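What Happens to the Job When the Job Is Teaching a Robot
Project report, Work and Technology seminar
12/02/2021

I picked Grelleck because a cousin of mine had worked a few shifts there and kept using the word "episodes" at dinner. An episode is one recorded go at a household task. You hold a gripper in your hand, you do the thing (fold the cloth, pick up the phone, put it down again), and the recording goes into the pile that the robots learn from. That's the whole product. I spent two weeks there and talked to anybody who had time for me.

My question was pretty simple: when the task recording gets automated, what changes for the people doing it?

First, how it used to go. Until January every episode was checked by hand. You recorded it, then you sat down and watched it back, marked the start and the end, and typed a short note. The target was 40 episodes a shift and most people told me they hit it on a good day. Then the company bought a checking program called Adari, which marks the start and end by itself and throws out anything it doesn't like. The target went up. In the last full week before my visit the floor turned in 1,980 episodes, and 366 of those were rejected by Adari without a person ever looking at them.

That second number is what everyone wanted to talk about! Adari doesn't say why. You get a red line in the list and that's it. Pilar Henríquez, who trained half the floor, keeps her own notebook of rejected episodes and what she thinks went wrong with each one. She let me read it over lunch. A lot of it is about moving too fast, and one page just says "cloth again???" She told me she used to know when she'd done a good one, and now she waits to be told. I wrote that down right away because it was kind of my whole report in one sentence.

Not everybody agreed with her. Two of the newer people liked Adari a lot and said the watching back was the worst part of the day, worse than the recording. They'd never go back to it. One of them used the time he got back to write his own little script for sorting tasks by type, and his lead on the Mandagi team lets him run it — so his job got more interesting, and I should be fair about that.

The other thing I noticed is how much the work spreads out. I had pictured something like a factory line, and it's closer to a shared apartment with desks in it. People record, type, snack and wait in the same few yards.

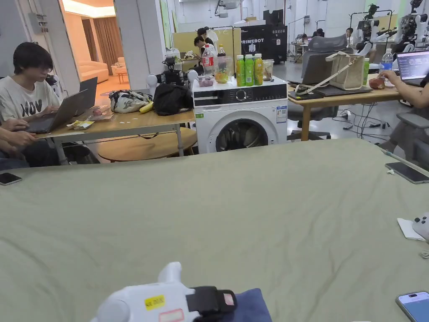 Figure 1. Recording table with hand-held gripper and phones; laptop work going on behind it.

Typing is still a big chunk of the day, by the way. The notes didn't go away with Adari, they got shorter, and there are more of them.

I also asked about pay. It's by the shift, with a bonus at 600 accepted episodes a month. Accepted is the key word, so a bad run with the checker costs you real money. Pilar has asked for a way to appeal a rejection and the Brerkine office (that's where the managers sit) said they would look into it. I had no answer by the time I handed this in.

What I'd do differently: talk to the managers earlier, and ask for the rejection numbers by task. I only got the total, so I can't say if cloth folding really does get thrown out more than the rest. Pilar's notebook says yes.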